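**November 28, 2024. Workshop notebook, Mirkthorpe**

Subject: hide glue trials for the Kowalchuk chair repairs, continued.

The second batch of glue was prepared from the Umen granules, soaked overnight in cold water and brought up slowly in the double pot. The first batch had thickened before the back rails could be closed, and the joints were taken apart and cleaned. Batch two was thinned slightly and gave a longer working time. Six test joints in beech offcuts were clamped and labeled on the underside in pencil.
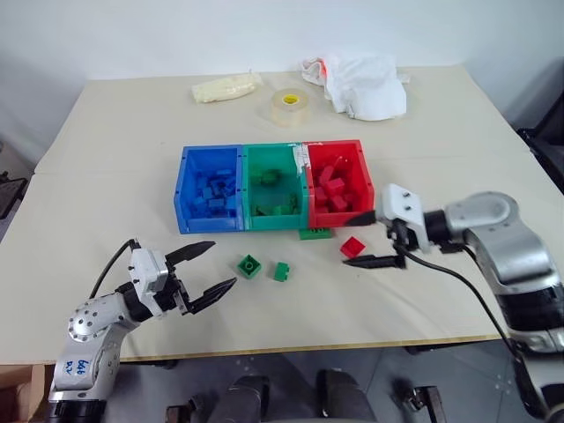 Clamping time remains under review. The sheet supplied by Fluneck gives no figure for beech, and the April entries record only that the joints were "left until morning." Until the test joints have been broken, all chair joints are to stay clamped for at least 28 hours. The clamps are not to be borrowed during this period.

Stock on hand: 300 grams of granules, one unopened tin of paste wax, and sufficient webbing for two seats. Colleagues are asked to enter any withdrawals on the card inside the cabinet door. The last two withdrawals of webbing were not entered. 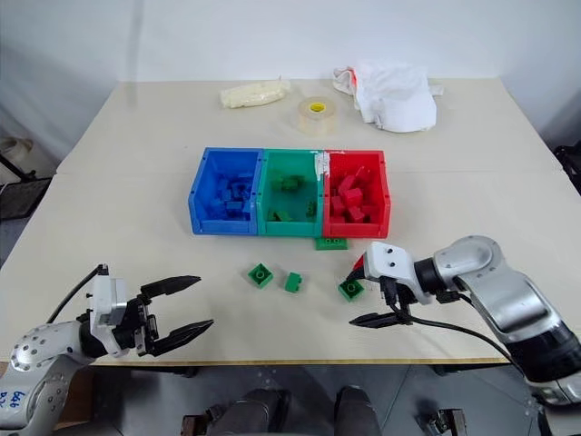
Chair 4 has an older repair at the left rear leg, made with a screw and a hard yellow filler. The screw was removed without damage to the tenon. The filler does not soften with warm water and will have to be pared out by hand. Job sheet 1448 has been amended to show the additional work.

Outstanding: break test joints one to three; sharpen the narrow chisel; confirm the stain color with the client before the arms are fitted.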